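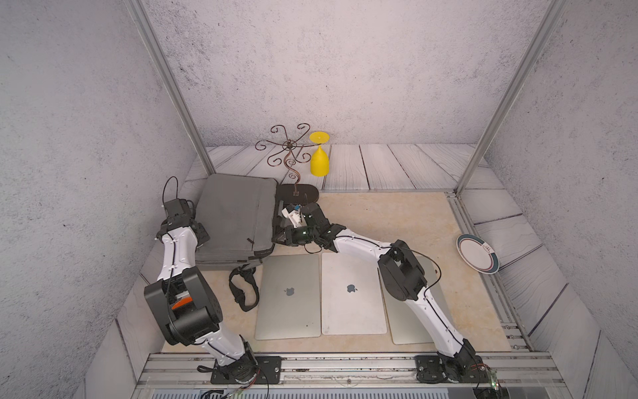
Tisch mit Laptoptasche, Laptops in einer Reihe und Metallständer

Laptops in Tasche packen: hochkant oder liegend?
Simin Kermani, 15. Dez. 2021

Auf dem Tisch liegen mehrere Laptops und eine graue Laptoptasche. Die Geräte sollen im Januar zum Standort Wutlow, Fahrstrecke 47 km, Transport im Kofferraum. Die Tasche hat ein gepolstertes Hauptfach, lichte Weite 2 cm größer als ein einzelnes Gerät. Passen zwei Geräte ohne Zwischenlage hinein? Und welche Lage ist für die Scharniere günstiger?

Seidu Korletey
Zwei Geräte ohne Zwischenlage: nein. Gummifüße des einen drücken punktuell auf den Deckel des anderen, bei Erschütterung bis zum Displayschaden. Filz oder Schaumstoff ab 3 mm einlegen, Deckel an Deckel. Lage: hochkant, Scharnierseite nach unten, Tasche gegen Kippen sichern. Vorher vollständig herunterfahren, Standby reicht nicht. Netzteile separat verpacken.

Triin Navickas
Wir nehmen immer den Rucksack, geht auch.

Triin Rozīte
Ergänzung zu Seidu: Bei liegendem Transport nichts auf die Tasche stellen. Die Scharnierseite unten gilt nur, wenn der Taschenboden gepolstert ist. Bei vielen Modellen endet die Polsterung an der Seitennaht, dann besser liegend. Inventarnummern vor dem Einpacken notieren, bei uns fehlte zuletzt die 1516 auf der Liste.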